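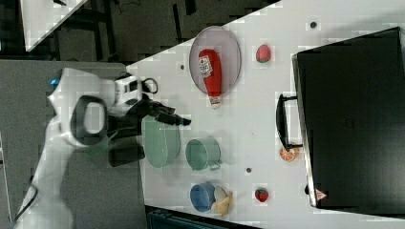
Figure 6.1 The arm reaching over the table, with the ketchup bottle lying on the oval plate.

Chapter 6
Reviewing a Tabletop Arm Kit

In Chapter 5 you compared grippers by their data sheets. This chapter looks at a whole kit as a buyer would meet it: an arm, a gripper, a wrist sensor, the control software and a support contract. The kit is the Tirnelov, sold by Landusitz to colleges and small workshops. The software that comes with it is called Nullport.

The basic price is £3,000 for a year's hire. This covers delivery, setting up and 20 hours of telephone support. Replacement fingers are charged separately. The supplier states a working load of 770 grams, measured with the gripper fitted. Check this point in any quotation you read, as some suppliers give the load for the bare arm.

Our review was carried out by Junhao Yan and Kwan-ho Tai, who teach the second-year practical course. They used household items and toy food on a plain white table, and left the plates and cups in place during each run. A clear table makes any arm look good. A bottle that has to be lifted from among crockery tells the buyer more.

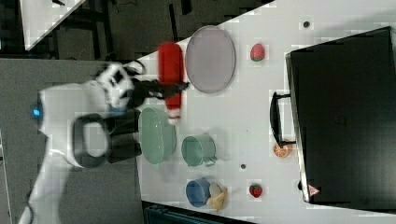

Figure 6.2 The gripper closed on the middle of the red bottle, beside the oval plate.

Over the review period they logged 1,201 attempts. Each entry records the object, where it lay, whether the grip held and whether anything else on the table was disturbed. The last column is often left out of sales material. Yan's notes on it are reprinted in Section 6.4, along with the supplier's reply.

By the end of the chapter you should be able to:
read a kit quotation and list what it leaves out
plan a fair set of trials for a pick-and-place task
work out the yearly cost of a kit, with spare parts
write a one-page review for a reader who has not seen the kit

Key terms: working load, wrist sensor, grip failure, support contract, trial log

Before you start
Write down three objects in your own kitchen that you think a two-thousand-word sales brochure would avoid showing. Keep the list. You will need it for the exercise in Section 6.2.

6.1 What is in the quotation

A quotation for a robot kit normally has two parts. The first lists the equipment. The second lists the services, and it is usually shorter than it should be. Begin with the second part.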